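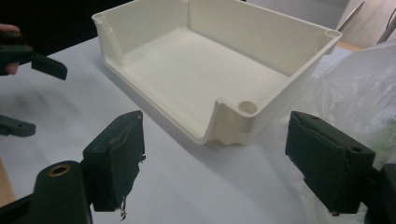

Automation at the Tanbridge Plant: The Work at Hand

July 2023

Bustent makes plastic enclosures for electrical fittings at its Tanbridge plant. In June the company began moving part of its hand assembly over to a system called Idarum. The pages in this gallery follow the people on the line and the jobs they do.

Enclosure base, bench 2
White plastic base with screw posts molded into the corners and a U-shaped cutout in the front wall. The dark gripper pads come at it from both sides, and the covering on the left one is frayed.

Pads are a wear item. Assemblers now check the coverings at the start of a shift and write up any that need changing. That job did not exist a year ago, and it has been added to the pay grade for the line.

What has changed for the crew

Before Idarum, one assembler handled every base from the tray to the final screw. The target was 70 an hour. It is now 73, and the company says it will stay there until the end of the year. Staff had asked for that in writing before the first bench was converted.

Less of the day is spent reaching and turning. More of it is spent showing the system how a part should be held, which takes patience and is harder on the eyes than on the wrists. Breaks at the converted benches are longer for that reason.

Every assembler gets 100 hours of paid training. No positions have been cut on the day shift. The night shift is still under discussion.

Training material for the benches was prepared by Gebretsadik, which also runs the refresher sessions on site.

Back to all galleries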